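Lomine House Residents' Association
Lounge and Furnishings Meeting, Minutes 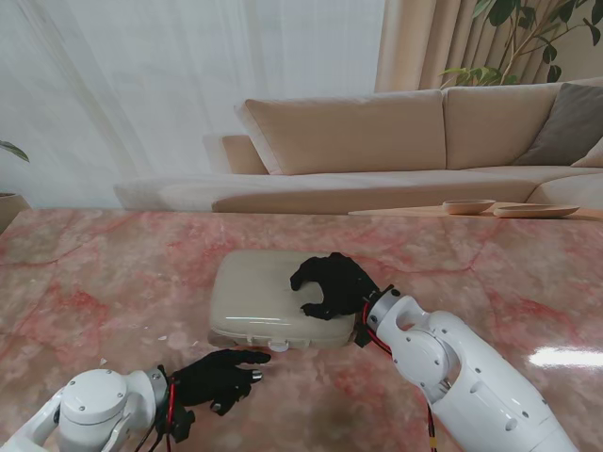

Lounge table and sectional, with the beige case (item 4)

Category: Meetings > Minutes > Shared Rooms

Held: Tue 5 January, 6:30 p.m., second floor lounge
Present: Dilani Bandara (chair), Kausar Ansari, Adeel Hashmi, Irfan Rana
Minutes: Adeel Hashmi
Apologies: Amnuay Chuensuk, who sent written comments on items 3 and 5

1. Minutes of the last meeting

Accepted with one correction. The lamp by the lounge door was moved at Irfan's request, not Kausar's. Adeel to fix the posted copy.

2. Matters arising

The door closer has been adjusted and no longer slams. Kausar said it is now slow enough that people walk off before it latches. Irfan to give it another half turn and check it over a weekend.

The missing key to the storage closet has been found in the mail room. Dilani has it. A copy will be cut and kept with the main set.

The request for a second rug is still open. Nobody has brought prices. Carried over.

3. Marble table

Dilani reported on the table, which came to the lounge in July from the Espinoza apartment. It is well liked and gets used most evenings. The concern is the polish. Two residents have mentioned rings from glasses, and one has asked whether lemon cleaner is safe to use on it.

Irfan said it is not. Acid takes the shine off marble and the dull patch stays. He asked that the spray bottle under the sink be taken out of the lounge altogether. Kausar said it was bought for the kitchen counter and could go back there.

Amnuay's comment, read out by Dilani: she would like a plain cloth cover for parties and nothing on the table the rest of the time, as the pink and red veining is the best thing in the room. Kausar thought a cover would end up on the floor. Adeel suggested coasters first and a cover only if the rings keep coming.

There was some discussion of having the top sealed. Irfan has a quote of $317 from Danden, a stone shop, for cleaning and sealing on site. The table would be out of use for a day. Dilani felt this was a fair price but wanted a second quote before spending it.

Agreed: coasters to be bought now. Mild soap and water only on the marble. Second quote for sealing by the next meeting.

Action: Kausar (coasters, move spray bottle). Irfan (second quote).

4. Beige case

The case with the domed lid has been kept on the lounge table and there has been confusion over what it is for. Adeel said it was set out as a place for the remotes, the spare batteries and the small screwdriver. Kausar had taken it for lost property and has been putting single earrings and a watch in it.

Agreed that it will be for the remotes and batteries. Lost property goes to the mail room shelf in an envelope with the date on it. Kausar has already moved the watch.

Irfan asked that people lift the case when moving it and not slide it, as grit under the rim will scratch the polish. He would prefer felt pads on the underside. Adeel has some left over from the dining chairs.

Dilani asked if the lid should carry a label. Irfan was against tape on a glossy lid. A small card to be put inside instead, listing what belongs there.

Action: Adeel (felt pads, card).

5. Sectional sofa

The sofa has been in place since the old pair of love seats went. General view is that it suits the room. Three points were raised.

Position. Amnuay wrote that people coming in from the window side catch their shins on the chaise. Kausar agreed and would like the whole sofa shifted toward the opposite wall. Irfan measured during the meeting and reported that there is room to do it without crowding the table. To be moved on Saturday morning. Irfan and Adeel to do the lifting, with a blanket under the feet.

Cushions. The light tan back cushions are to be turned and swapped left to right once a month so they wear evenly. Kausar will put this on the cleaning sheet. Residents are asked not to take the throw pillows to the roof deck. The taupe one has come back damp before.

Covers. Dilani asked if the covers come off for washing. Adeel read from the Soser leaflet, which says spot clean only on the back cushions and cold wash on the pillow covers. The leaflet will be kept in the storage closet folder.

Action: Irfan, Adeel (move sofa). Kausar (cleaning sheet).

6. Spending

Coasters: up to $99 approved, to include a spare set for the kitchen. Kausar expects to spend less.

Sealing: no approval sought tonight.

Adeel reminded everyone that receipts go in the envelope inside the closet door, with the item written on the back. Two came in blank last time and he had to ask around.

7. Other business

Kausar asked if the afternoon glare on the table could be cut down. It is hard to read there when the sun is out. Dilani is not in favor of heavy curtains. A light blind on the one window might do. Kausar to bring a sample.

Irfan will be away for the first part of next month. Adeel will hold the closet key during that time.

8. Next meeting

Same room and time, date to be posted by the elevator. Amnuay has offered to take the minutes.

Meeting closed at 7:40 p.m.

Last updated by A. Hashmi after correction to item 5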